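Talks > Kitchen & Table > Speaker notes
13 comments · 18 shares

Okay, so before I get to the fun part, thank Esperanza Villanueva for letting me have the slot right after coffee. (Don't ramble. Ingrid timed me last night and I ran over by a mile.)

Start with the question I get most at the Gristside swap table: how do I get the shine back on steel without wrecking it? Ask for hands here. Who uses the green scrubby side? Wait for the guilty laughs, then put my own hand up, because I did it for years!

Next slide. Leave it up for a bit and let people look before I start talking.

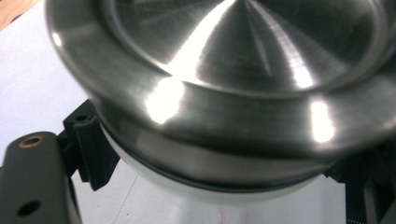
Slide 4: brushed center, polished rim, white base

Point at the fine rings in the metal. That's the grain, and you wipe along it, round and round, never across. The fat rounded rim is a different finish, so it gets a soft dry cloth and nothing gritty. Same goes for anything you own with a brushed middle and a shiny edge.

Then the dark band underneath. If yours has a rubber seal down there, a damp cotton swab gets into the gap way better than a sponge does. Tell the Begay Street kettle story if there's time, skip it if Ingrid Mbeki is making the wrap-up face.

Pass the cloths around now. Dish soap, warm water, dry it right away. Questions, then lunch!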